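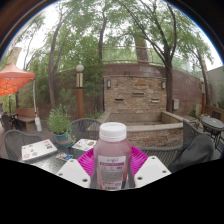 We came to the open day at Stedano a little before ten in the morning, and the woman at the gate gave us a paper map and told us to begin wherever we liked. Stedano is a shared house for small workshops and offices, in an old dairy behind the railway line. I had read about it already in January, but only now I found the time to go. My colleague Rozália Procházka came with me. She is looking for a desk for herself, I was only curious.

The part I liked best was the terrace. It is used as a meeting place and also as a canteen when the weather allows it, and on the open day people put their things down there and went on to look at the rooms. The furniture is simple: dark metal tables with a mesh top, and chairs with a curved back in woven mesh. I sat for a good while in one of these chairs and it was more comfortable than I expected, although a cushion would be welcome after the first half hour. There are also small round bistro tables with thin black legs, good for two cups and not much more.

What makes the terrace friendly is the small things. There was a paper plate in very bright magenta with a scalloped edge, like for a child's birthday, and next to such a plate the laptops with all their stickers looked quite at home. A jacket hung over a chair. The plants stand in ceramic pots, and the one I remember is teal with a band in the colour of terracotta near the base. Rozália has the same plant in her kitchen, she thinks, but hers has never become so bushy.

One remark about the mesh tables, for anybody who wants to work there. A pen with a thin tip goes into the holes when you write on a single sheet of paper. I made two holes in my map before I understood this. Bring a notebook with a hard cover.

From the terrace we went inside to Zudivby, a bookbinding workshop on the ground floor. They let visitors fold and sew a small booklet, and we waited some 20 minutes for a free place. It was worth it. The thread is waxed and smells of honey, and the man who showed us the stitch repeated it very patiently – I needed to see it four times. They told us that they bind 200 school diaries every summer, all by hand, and that the cutting is the work they like least.

Upstairs is Jikine, where they repair lamps. The room is narrow and warm and has shelves up to the ceiling. You can bring your own lamp there if you ask before. I asked about the price for a new cable and got a clear answer: 6 euros and the cable itself.

The coffee came from Lukáč, the bakery across the street, and also the poppy seed rolls. At noon the rolls were already finished, so I would advise to eat first and look at the rooms later. The toilets are in the side building and the map does not show them.

Rozália asked for a desk near the terrace door. There is a waiting list, and she put her name on it before we left. The next open day will be in autumn, they could not yet tell us the date.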